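Hestodeck Forum > Data collection > Simulation

Thread: How many sim demos before you stop recording?

tray_minder
Joined the forum this week, so sorry if it's been covered. I'm recording teleop demos in sim for a two-arm setup. The task is plate on tray with a piece of fruit on the plate. I have 2,195 episodes in the folder and the policy still closes too early at the rim. Training loss looks fine. Do I keep recording or is something wrong with what I have?

kbarrow
Before anyone can answer that, how many operators and how many start layouts?

tray_minder
Two operators, me and Lerato Shabalala. 14 start layouts. The tray gets rotated and shifted a little in each one, the plate moves on the tray, and the fruit gets dropped on the plate by a script.

kbarrow
Then you have 14 layouts recorded over and over. I'd stop today. Write a sampler for the tray pose and record 200 new ones with every start different. I bet they do more for you than the whole folder.

Dunmore_P
Disagree, at least partly. We did random starts from day one on Liveck and the grasp was bad everywhere. Repeats are useful when the hard part is contact. A plate rim is thin, the fingers have to come in at the right height, and the policy needs to see that many times with small differences. Wide coverage with three demos per spot taught ours to hover.

kbarrow
Small differences, sure. But with fixed layouts you don't get small differences, you get the operator's habit. After an hour everyone does the same motion.

Dunmore_P
Fair. Add noise to the start pose of the arm then, and keep the layouts.

vadu_user
Which version of Văduva are you exporting with? The older one writes the gripper command one step ahead of the observation if you record at a lower rate than the sim. Closing too early is exactly what that looks like. Check it before you record anything.

tray_minder
Did not know that. I'm on whatever came with the Onier installer. I'll plot command against finger width tonight.

mossgate
Second the check. Also look at what the idle arm is doing. In our set one operator parked it and the other let it drift, and the policy picked up on that. We threw out 19 episodes by hand and then gave up and re-recorded that whole day.

tray_minder
Lerato parks it. I mostly park it. I'll go through mine.

Dunmore_P
Do you keep failed grasps?

tray_minder
No, deleted on the spot. If the plate slips I hit reset.

Dunmore_P
I would start keeping the ones where you recover. Slip, back off, go in again, finish. Ours never learned to retry until we had those.

kbarrow
On this we agree. Tag them separately so you can leave them out if it gets worse.

tray_minder
Update, 15 February 2025. vadu_user was right about the offset, commands are one step early in everything I exported. The raw logs are fine so I'm re-exporting the lot. I also found 17 of my own episodes where the second arm wanders over the table, and those are out. Training again over the weekend. I haven't added a tray sampler yet, I want to change one thing at a time.

kbarrow
Good, but I still think the layouts will get you next. Can you post a view of the setup with the arm at the rim?

tray_minder
Sure, right arm at the plate, left one off to the side.

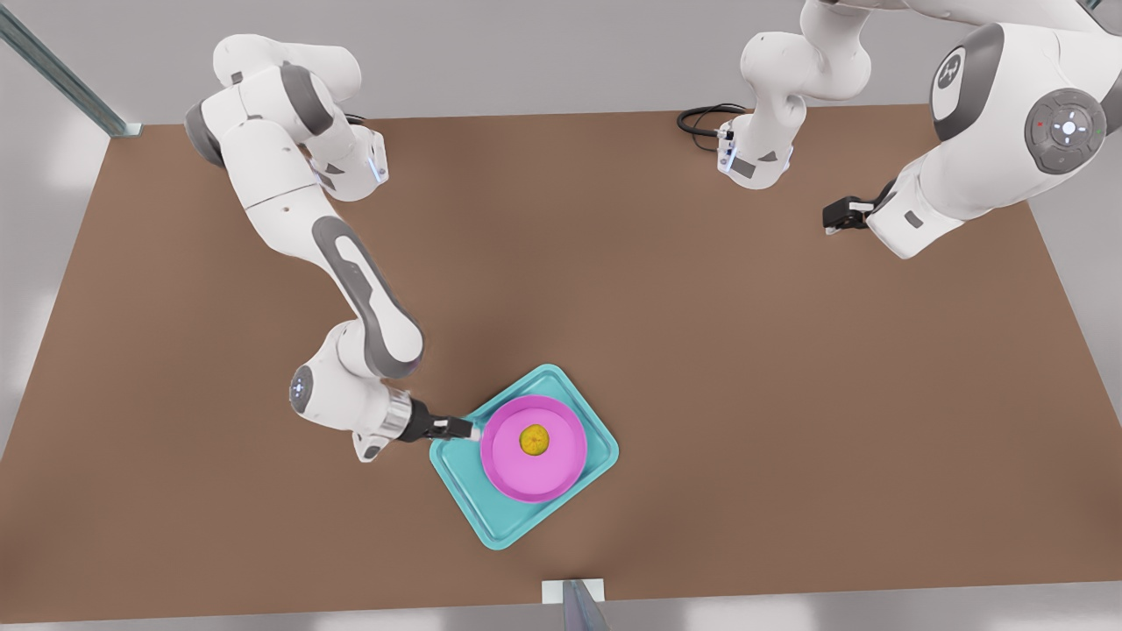 mossgate
I'd put the sampler in before the weekend run anyway. Re-export takes an evening, and you can train the old layouts and the new ones as two separate jobs and compare on Monday.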